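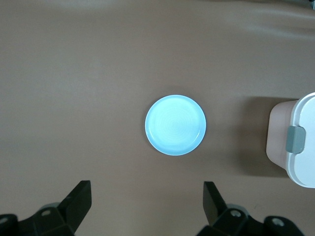
A light blue plate on a brown tabletop.

Visit to the Vornura tableware works, Sitska, October 2018

The works stands on the east side of the rail yard and makes glazed stoneware for canteens, hospitals and hotels. Visitors are admitted twice a year. Our group was taken in through the clay store, which meant that we followed the material in the order it is processed.

Clay arrives as a dry blend from the Mistov pit and is held in covered bays. It is mixed with water in a blunger, passed over a vibrating sieve and pumped to the filter presses. The press cakes are then fed to a de-airing pug mill. The mill was stopped for a blade change during our visit, and the guide used the open barrel to show the vacuum chamber and the shredder plate ahead of it. Poorly de-aired clay blisters in the first firing, and the fault is seldom visible before then.

Flat ware is formed on roller machines. A slice of clay drops onto a plaster mold, the heated roller head comes down, and the trimmed piece goes into the dryer still on its mold. The works uses 200 molds per line and replaces them as the face wears. Wear shows first at the foot ring, where the edge loses its sharpness. We were allowed to handle a new mold and a retired one, and the difference could be felt with a thumbnail.

The dryer is a chain type with 6 zones. Humidity is kept high in the first of them so that the rim does not dry ahead of the center. Warping was the main cause of rejects until the zone controls were replaced in September. The reject sheets on the wall beside the dryer were open to view, but no copies were given out.

Glaze is applied by spraying on a rotating spindle. Overspray is caught by a water curtain, settled and returned to the dark glazes only, where a small shift in color does not matter. Pale colors are mixed from fresh material. The spray booths were loud and ear protection was handed out at the door, although there were not enough sets for everyone and we went through in two parties.

Firing is done in a gas tunnel kiln built by Ostrowski. Ware passes through it in 13 hours, cold to cold. The cars are low and wide, with a single deck of ware, and the seal along the car sides is sand. Heat from the cooling section is ducted back to the dryer. A question was asked about changing to electric firing. The reply was that the site supply would not carry the load and that no date had been set for a new substation.

Sorting is done by hand and eye under lamps. Each piece is tapped, turned over and checked at the foot. Seconds are sold from the shop by the gate, unboxed, at half the list price.

The tour ran for 2 hours and covered a good deal of ground on concrete. Closed shoes are required and are checked at the gatehouse. Parking is on the street. The mold-making shop is not part of the route and has to be requested in writing when booking.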